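A morning at the Zaseck bakery open day

The bakery opened its doors to visitors in November 2019, and I went with my sister-in-law, who bakes at home and wanted to see the ovens. 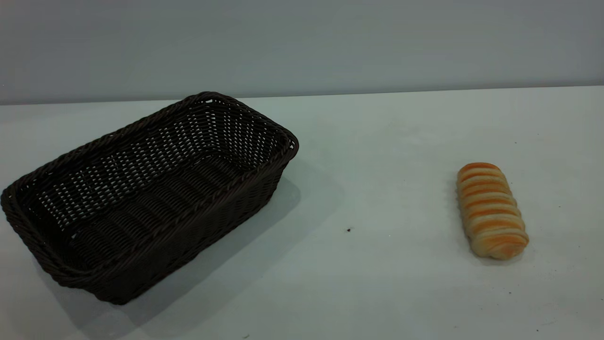 We got there a little before the first tour and paid 2 dollars each at the side door. Parking is across the road behind the Honico tile store. The lot fills up, so come early or take the bus.

Our guide was Orsolya Fodor, who runs the morning shift. She started in the flour room, where the sacks are stacked on pallets and everyone has to wear a hairnet. Zaseck has been in this building since 1995. Before that it was a printing shop, and the floor still slopes toward a drain in one corner.

The mixing room was loud and we didn't stay long. Shaping was better. Two bakers were rolling strips of dough for the striped rolls, the long oval ones with browned ridges and pale grooves. Each strip is wound around itself with a slight overlap. If it is wound too tight, the grooves close up in the oven and the stripes disappear. On a normal day they make roughly 3000 rolls of all kinds, most of them for cafeterias and two hotels.

The ovens are behind a glass wall for visitors. My sister-in-law asked about steam and got a long answer, which I did not follow.

The last stop was the packing and display side. Vesna Popescu looks after the shop, and she talked about baskets for longer than I expected. They used to have willow ones, but the ends snapped and crumbs stayed in the corners. Now they use dark brown woven ones in a synthetic material, rectangular, with a thick braided rim. The weave is open, so they can be turned over and shaken out, then rinsed in the sink. She puts pale breads in them on purpose and keeps the rye on plain boards.

We bought four striped rolls and a rye loaf. The rolls were good with butter, a bit sweet for soup. The tour took just over an hour. There is one step down into the shaping room, and strollers have to stay by the door. The next open day is planned for September.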